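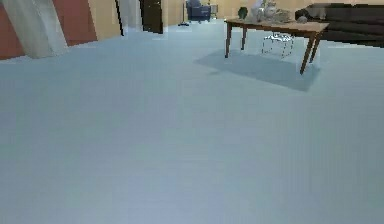

Parish Outreach and Pilgrimage Programme
Second progress report to the Rebelo Trust
Reporting period ending August

1. Summary
The programme continues to follow the plan agreed with the Trust at the outset of the grant. Work in the Flevmont deanery is complete, and work in the Anero deanery began in this period. One activity, the printed pilgrim guide, is behind schedule and is dealt with in section 4.

2. Pilgrimage route
The walking route now links 21 churches and chapels. Each has agreed to keep its doors open between 10 am and 4 pm during the summer months. Two chapels in Anero asked to be left out until their roof repairs are finished; Riaan Sibiya remains in contact with both parishes. A total of 350 pilgrims registered for the route, of whom 70 completed it in full. The remainder walked single stages, most often the one ending at Flevmont, where Mass was offered for them in Portuguese and English.

3. Formation of lay leaders
Teresa Magalhães led the formation course over six evenings. Attendance was steady, although the session on accompanying the bereaved had to be repeated after a heavy storm kept many people at home. Participants asked for more time on Scripture and less on administration, and the autumn course has been changed accordingly. Wiroj Sukprasert has joined as a second tutor and will lead the evenings on prayer with young people.

4. Pilgrim guide
The print run of 500 copies was due in June. The text was approved late – the Anero parishes wished to correct several feast days – and the printer, Flident, could not offer another date until the autumn. No further cost to the grant is expected. Filipa Amaral is checking the final proofs.

5. Expenditure
Spending is within budget under all headings except travel, which is slightly over. We request permission to move the unspent balance for hall hire to cover the difference.

6. Next period
– delivery of the guide to all parishes on the route
– autumn formation course in Anero
– meeting of parish clergy to agree opening hours for the winter

Submitted by Beatriz Vieira, Programme Coordinator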